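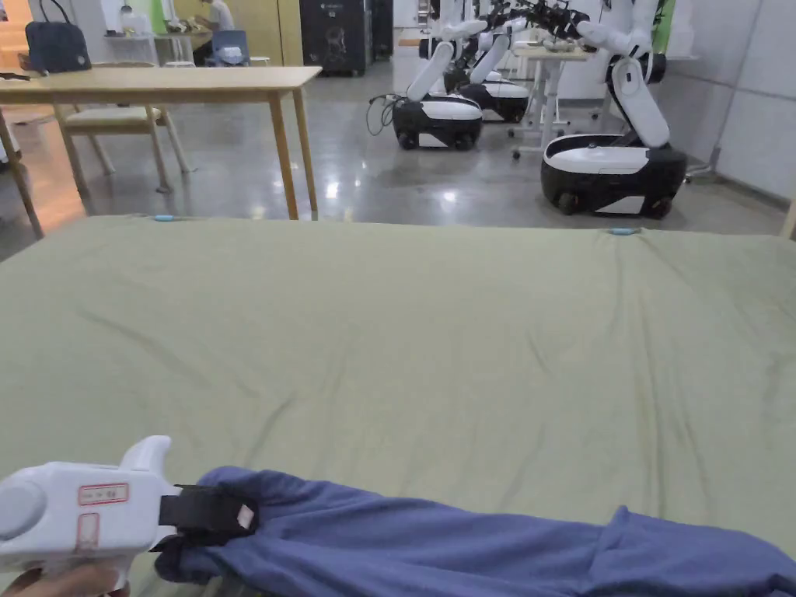 先前学习认定(以下简称认定)在Wiltholm学院的章程里只有一段话。学生带着旧成绩单或工作证明来,学院看内容是否对得上本校课程,对得上就免修,上限15学分。写起来很短,办起来长。课程大纲、学时、评分标准、原校说明,分属不同部门,教务处一般先抓课程名称,名称一致就往下走,其余材料堆着以后再看。图1那块蓝紫色的布差不多就是这个样子:一头夹紧了,剩下的还皱在绿色台面上。受访者Oriana Ocampo(招生办)用的词是"先拎起来再说"。本节讨论"再说"的那一部分。

**4.2 材料不齐时如何决定**

访谈35人,学生和经办人都有。编码过程见3.3,不重复。先说学生一侧。

学生最常提的困难是课程大纲。原校改版,旧大纲下线;或者有大纲,没有学时。从Yaman转来的学生情况稍好,两校有对照表,查表即可。表外的课仍要逐门交材料。问题在于学生事先不知道哪门在表外。对照表放在教务内网,学生看不到,要等退件通知才明白。一位受访学生(S07)的原话:

> 我交了三次。第一次说缺大纲,第二次说大纲没盖章,第三次收了,但是那时候选课已经关了。

选课截止和认定结果之间没有衔接,这一点在访谈里反复出现。学生的应对有两种。一种先把可能免修的课选上,结果下来再退,代价是预付学费,退款走另一套表格。另一种干脆不选,赌认定能过,过不了就推迟一学期。两种做法学院都不鼓励,网页上也都没写。

工作经历类申请更麻烦。要求交一份自述,上限2000字,说明工作内容与课程目标的对应关系。但"课程目标"用的是给教师看的措辞,学生照抄的多。评审教师Hüsnü Bozkurt认为照抄的自述没法读,他通常跳过自述,直接看雇主信。另一位评审Floarea Dobre相反,雇主信她只核对日期,判断主要靠自述。同一份材料,分给谁看,结果可能不同。申请人不知道分给了谁。

经办人一侧。三点。

一,先例。章程没有细则,经办人靠先例。先例存在哪里?Ocampo有一个自己的表格,Lillow校区的同事另有一个,格式不同,课程代码一个用旧的一个用新的。新人入职头几个月基本靠问。Ocampo休假期间,Lillow校区把几份边缘申请压着没动,等她回来。受访时她觉得这很正常。

二,时间。认定没有法定时限,只写"及时"。招生高峰期经办人优先处理录取,认定排后面。对新生来说恰好是最需要结果的时候。早交有用,但学生多半在收到录取通知已后才知道有认定一回事。

三,Romora系统。上线以后所有材料要分栏上传,缺一栏不能提交。设计意图是减少退件。实际效果待查,本研究没有上线前的完整记录,不做前后比较。访谈中能看到的是变通:学生在缺的那栏传空白页,或者把同一份成绩单传两遍。经办人知道,多数放行,在备注里写"后补"。补没补,系统不追踪。

关于放行的依据,问过每一位经办人。回答很散。有人看原校名声(没有名单,凭印象),有人看成绩高低,有人看学生来没来过窗口。最后一种值得注意:当面解释过的学生,材料缺一点也常被受理;只在线提交的,缺同样的东西就退。经办人不觉得这是偏袒,理由是当面能问清楚。对在职学生和住得远的学生,这个差别是实际存在的。电话算不算当面,说法不一。

抽看的26份卷宗与访谈大体吻合。卷宗由学院选定,非随机,只用来核对访谈里提到的做法有没有书面痕迹。有的做法有,比如"后补"备注;有的没有,比如口头答应延期。口头部分无法核实,引用时已注明来自受访者本人。还有一处出入:学生普遍说退件理由写得不清楚,卷宗里的退件信倒是列了条目,只是条目用的是内部编号,例如"缺B类附件"。什么是B类,信里没有解释,要到另一个页面下载说明。学生说不清楚,经办人说写了。都对。 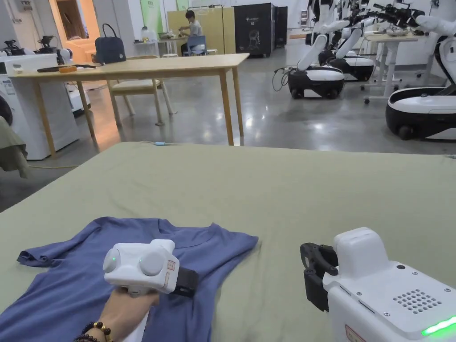

**Wiltholm,四月**

补充访谈,教务处,下午。在场:Bülent Ekinci(教务处),Erdal Yalçınkaya(学生申诉办公室)。谈的是申诉。整理如下,次序有调整。

申诉少。Yalçınkaya的解释是学生不知道认定结果可以申诉,通知信末尾一行小字,链接还指向旧网页。Ekinci不同意,认为多数学生被拒以后直接去修课,修完也就算了,申诉反而慢。两种解释不冲突,本研究材料也分不出轻重。

申诉一旦提出,流程是换一位评审重看原材料,不得增补。后半句争议较大。被拒原因常常就是缺材料,不许增补,重看的还是那份缺的材料。Yalçınkaya希望允许补一次。Ekinci担心前端因此更松,"反正可以补",申请质量下降。谈到这里两人都提到Yaman的做法:补件期单列,放在初审和决定之间,过期不候。Ekinci说可以考虑,但Romora没有这个环节,要改系统,改系统要排队。

另外问了免修上限。15学分怎么来的?没人说得准。Ekinci印象中沿用旧章程,旧章程当时对应一个学期的课量,现在课量算法变了,上限没跟着变。查旧章程文本,只有数字,无说明。个别专业主任会把超出部分转成"替代课程",不占上限,名义上不算认定。替代课程的审批不经过教务处,卷宗里看不到,故不在4.1的统计之内。影响多大不好估计,留待后续。

补记一条。访谈快结束时Ekinci提到,对照表准备对学生公开,先放Lillow校区的部分。时间未定。若公开,前文关于表外课程的讨论需要更新,退件原因的分布也可能改变。写作时该表仍在内网。

**4.3 小范围的解释**

上面几处放在一起看,经办人手里的裁量主要出现在材料不齐的时候。材料齐全的申请处理得相当一致,评审之间分歧也小,查表、核学时、出结果。分歧集中在缺一两样的申请上,而缺一两样的申请在访谈里占多数。章程对齐全的情形规定较细,对不齐的情形只写"由经办人酌情处理"。酌情的内容于是落到备注、私人表格和窗口谈话里,申请人看不见,换一个经办人也未必接得上。

需要说明限度:单一学院,受访者由学院和学生会推荐,被拒后离校的学生没有联系到。这部分人的经历很可能更差,也可能只是去了认定更宽的学校,不清楚。学生受访者里工作经历类申请人偏少,前文关于自述的判段主要来自评审教师,学生一侧只作旁证。工作经历类的评审标准在5.1另行讨论,包括Bozkurt与Dobre读同一份自述时各自作的批注。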